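Print this page | E-mail this article

Bandale water main renewal to start in April

Fri 4 December

Work to replace the cast iron trunk main between the Ait Brahim reservoir and the centre of Bandale will begin in April, the water undertaking has confirmed. The contract has been let to Drilis, which also relined the lower section of the same main.

The existing pipe has an internal diameter of 319 mm and was laid in short lengths with run lead joints. Most of the recorded failures have been at the joints, where ground movement on the clay slope below the reservoir has pulled the lead out of place. Repair clamps have been fitted at the worst points, but the pipe wall is now too thin in places to take further clamps.

The new main will be polyethylene, butt-welded on the surface and pulled into the old pipe where the bore allows. Open trenching will be needed at the bends, at the valve chambers and along the steepest part of the hill. The finished bore will be smaller than at present. Drilis has stated that the smoother wall and a higher working pressure will make up most of the difference, and that the pressure-reducing valve at the foot of the hill will be changed to suit.

Supply will be kept up during the work by a temporary overground line laid along the verge. Customers connected directly to the trunk main will be moved to this line in groups. Each group should expect to be without water for up to four hours on the day of the changeover, with cards put through doors beforehand. Water may look cloudy when the supply returns and should be run from the kitchen tap until clear.

The road past the reservoir will be closed to through traffic for 26 days while the trenched section is dug. Buses will use the lower road, where a temporary 20 mph limit will apply. Access on foot will be kept open at all times, though the footpath on the reservoir side will be narrowed beside the welding area.

Pressure and flow at both ends of the main will be logged on the Stadeo system, already in use at the two pumping stations. Readings taken overnight, when demand is lowest, will be used to set a leakage figure before the old pipe is taken out of service. The same test will be repeated once the new main has been disinfected and sampled.
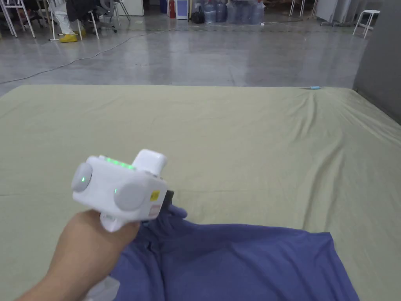 Final reinstatement of the road surface is not included in the closure period and will be carried out later under traffic lights – the dates have yet to be agreed with the highways office.

4 comments | 26 shares

Related items
Lower road resurfacing: night working dates
Hydrant testing in Bandale
Ait Brahim reservoir inspection completed
How to read your water meter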